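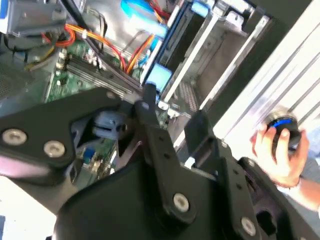
November
By our software desk

Search Go

Nokora 4 Finally Makes Your Desktop Feel Like Yours

I have been running the Nokora 4 beta on my main work machine for two weeks, and I've stopped booting into anything else. It's that good! Not finished, and a bit cranky with printers, but so full of smart little ideas that going back to my old desktop feels like putting on somebody else's shoes.

If you missed the earlier versions, Nokora is the desktop system from Sketine, a small software house in Clekville that used to make scheduling tools for shipyards. Version 3 was pretty but slow. Version 4 throws out the old window manager and brings in a new one called Lunde, and you notice it the moment you drag something. Windows keep up with the pointer, even on my aging laptop with its tired graphics chip.

The big feature is Shelves. Think of a Shelf as a saved working session: your open apps, their sizes, the files inside them, even how far down the page you'd scrolled. I keep one for writing, one for taxes and one for a family history project that goes back to 1876 and involves a ridiculous number of scanned letters. Switching takes about 2 seconds, and everything comes back where I left it – cursor included.

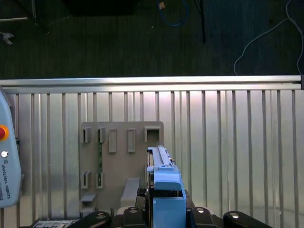
Fixture board on a ribbed aluminum wall panel.

Search has had a lot of love too. Type "letter from the lake" and Nokora looks inside documents and scans as well as at their names. It found a page I'd given up on last spring. The index is built on your own computer and stays there, and you can pause it from the menu bar when you need the battery.

Then there's the settings panel, which in the last version was a maze. Now it's one long page with a filter box at the top, and I love it. Change a font and the whole desktop updates while you watch. Change your mind and there's an undo list that remembers the last 200 changes, so you can poke at things without fear.

Now the rough spots. My printer vanished twice after waking from sleep. Dark mode still leaves a few dialog boxes glaring white, and the calendar app can't handle shared calendars yet. Sketine lists all three as known bugs in the release notes. The beta also wants a clean install, so back up first and set aside an evening.

The final release is planned for early spring, free for anyone on version 3. I'm keeping the beta on until then, with a USB cable running to the printer.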